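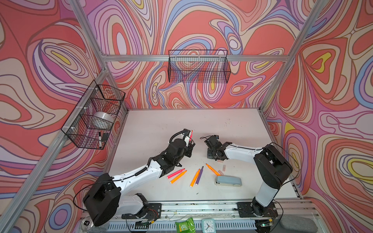

Home Projects Paint & Paper Contact

How I clean a scuffed white worktop

I put mine off until February, then did the lot in an evening with a cup of tea going cold beside me. Start by brushing off the crumbs and grit — wipe over them and you'll just make new scratches. Next, mix a squirt of washing-up liquid into 800 ml of warm water, wring your cloth out well and work from the back towards you. 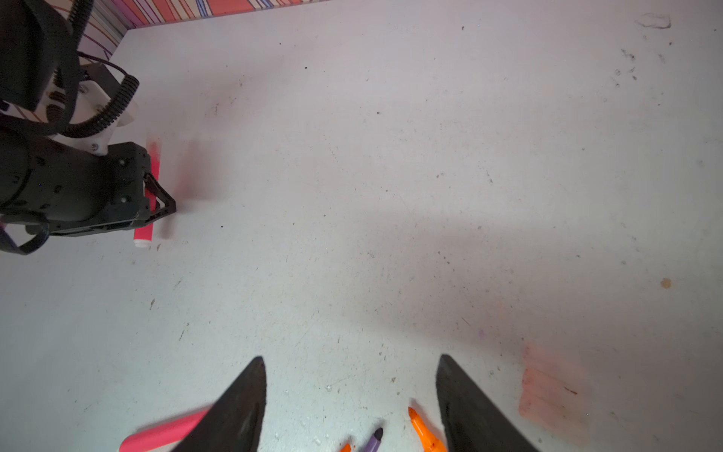 Dark specks and faint grey smudges on a matt white top.

For marks that won't budge I make a paste of bicarb and a drop of water, leave it on for nine minutes and rub gently in circles. My neighbour Anneli Pitkänen swears by a melamine sponge (hers is from Cletton), but try it in a corner first, as it can leave shiny patches on a matt finish. Rinse twice! I skipped that once and had a chalky film for days.

Dry it with an old tea towel and keep heavy things off overnight. Next time I'll show you how I fill small chips.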